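工作室基础 第3讲讲义
台面分格与物品定位
授课:Lemlem Admasu 助教:Herman Wijaya
教室:Sulia教学楼857室

本讲讲怎样用胶带在台面上划分格子,以及怎样用格子记录物品的位置。上一讲的收纳标签作业请在课前交给助教,没有交的同学可以补到星期六中午。

一、为什么要分格

几个人轮流使用同一张台面时,物品放在哪里常常说不清楚。“靠左一点”“中间偏上”这类说法,换一个人来理解就会差出一段距离。台面上有了格子,位置可以写成行号加列号,记录和复原都有依据。

分格还有一个用途是限制摆放范围。每格只放一件物品,台面上的东西就不会越堆越密。Demissie实训室的工具台一直这样管理,交接时对照格位表逐格检查,检查完双方签字。

需要说明的是,分格只解决位置问题,不解决朝向问题。同一件物品放在同一格里,可以横放,也可以竖放。如果朝向重要,要在表里另加一栏,这一点第四节再讲。

二、材料与准备

蓝色美纹胶带,宽18毫米,每组一卷
卷尺或钢直尺
铅笔
干抹布
覆盖台面用的纸(按需)
格位表(附在讲义后面)

贴之前先把台面擦干净。台面有灰时胶带边缘容易翘起,翘起后再按回去,过一阵还会翘。需要铺纸的,先把纸拉平,四边固定好,再开始量尺寸。纸没有固定就贴胶带,后面一动纸,整张网格都会歪。

练习用的台面短边长78厘米。请各组自己再量一遍,不要直接照抄讲义上的数字,因为有两张台子后来换过面板。

三、贴线

(一)起头和收尾

先用铅笔在台面两侧对应的位置各点一个小点,再把胶带的一端对准第一个点按住,另一只手拉着胶带卷走到第二个点,拉直后放下,最后从起点往终点用拇指压一遍。胶带不要拉得太紧,拉紧的胶带放下后会往回缩,两端先松开。

收尾可以用剪刀,也可以直接用手撕。手撕的端头不整齐,不影响使用。胶带的两侧边缘有一点起伏也不用返工,读格位时以胶带的中线为准。需要返工的是整条线偏斜,或者中段拱起。

胶带线的端头可以当作一个定位点。物品贴着端头放,下一次取走再放回,位置容易找到。
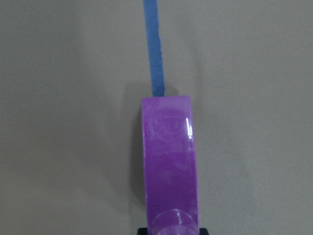
图1 蓝色胶带竖直贴下,下端与紫色物件相接

用端头定位时要注意两点。第一,物品应当对着胶带的宽度方向居中,不要只搭住一个角。第二,从上方看的时候,物品可能遮住胶带的末端,这时不要凭目测判断线还剩多长,把物品拿开再量。

贴线的顺序是先长边后短边。先把一个方向的线全部贴完,站远一点看一遍,没有问题再贴另一个方向。两个方向交替着贴,错了以后不容易看出是哪一条错的。

(二)交叉处

两条胶带相交时直接叠过去,不要在交点处剪断。剪断再对接会留下缝隙,时间长了缝隙两边都会卷起。叠过去以后交点多一层,用指甲沿着上层胶带的两条边刮一下,让它贴住下层。

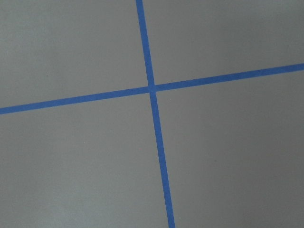

图2 两条胶带的交叉处,重叠部分颜色略深

重叠处颜色稍深是正常现象,两层胶带叠在一起就会这样,还能看到一条浅浅的接缝。检查交点时主要看边缘是否贴实,颜色不作为判断依据。

检查直角不要靠照片。斜着拍的照片里,直角会显得偏大或偏小,同一条胶带也会一头宽一头窄。正确的做法是用直角尺卡在交点上,或者量对角线:一个格子的两条对角线相等,对边也相等,四个角就是直角。Mahlet Ejigu整理过一份对角线对照表,放在教室门口的文件夹里,需要的可以自己抄。

常见问题:
线贴歪了。整条揭起重贴,不要只揭一半往回掰。
揭胶带时纸被带起。放慢速度,贴着纸面往回揭,不要往上扯。
交点翘边。揭掉上层,擦净下层表面,换一段新的胶带。
格子大小不一。回去检查铅笔点,多半是某一侧的点量错了。

四、编号与记录

网格贴好以后统一编号。行用字母,从远离操作者的一边开始,依次为A、B、C;列用数字,从左往右,依次为1、2、3、4。编号写在格位表上,不写在胶带上,换人站位时不用重贴。

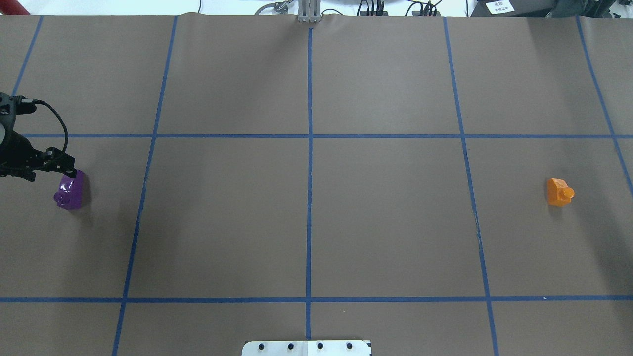
格位的数量由线的数量和台面边缘共同决定,登记前先商定哪些区域算一格。四周都有胶带围住的是完整格,靠台面边缘、只有部分边有胶带的叫边格,边格默认不登记。以铺了棕色纸的这张台面为例,横向两条线,竖向五条线,中间一行由竖线隔出四个完整格,记为B1到B4。橙色积木单独放在最右边的B4,紫色的在左边的B1,离最左侧那条竖线很近。按本课的规则,物品靠近线但没有压线,仍然记在所在的格里,备注栏写“近左线”。

纸面上有轻微的皱褶可以接受,登记时不用管。皱褶如果从胶带下面穿过,使胶带鼓起来,就要揭开处理。

物品压线时按以下规则登记:
底面大部分在哪一格,就记哪一格,备注写“压线”。
两边差不多时,记编号靠前的一格。
正好压在交点上时不登记,挪开重放。

格位表共四栏:格号、物品、颜色、备注。物品一栏写通用名称,例如“积木”“卷尺”,不要写简称。需要记录朝向的,在备注后面画一个箭头,箭头指向物品较长的一端。

登记示例:
B1 积木 紫 近左线
B4 积木 橙

五、课堂练习

两人一组。

1. 在台面上贴出网格,横线两条,竖线五条。贴完请助教检查交点。
2. 甲在网格里任意摆放物品并填写格位表,填完把物品全部收走。
3. 乙只看格位表,把物品放回原位。甲在旁边看,不要提示。
4. 两人一起核对,把有出入的地方写在表的背面,注明是登记不清还是摆放有误。
5. 交换角色再做一遍。

上学期Selvaraj Kanagaratnam那一组在第3步出错最多的是边格,两个人对“算不算一格”理解不同。请各组在开始前先把这一点说好。

六、收尾

练习结束后胶带要揭掉,不要留到下一次。揭下的胶带揉成团丢进其他垃圾,不要粘在桌沿下面。铺纸的台面,纸没有破损就卷起来放回Leltow柜的下层。格位表每组交一份,写上两个人的名字。

下一讲讲架子的分层与承重,请提前阅读Kiros Hadgu所编教材中关于隔板的一章,并带上自己的卷尺。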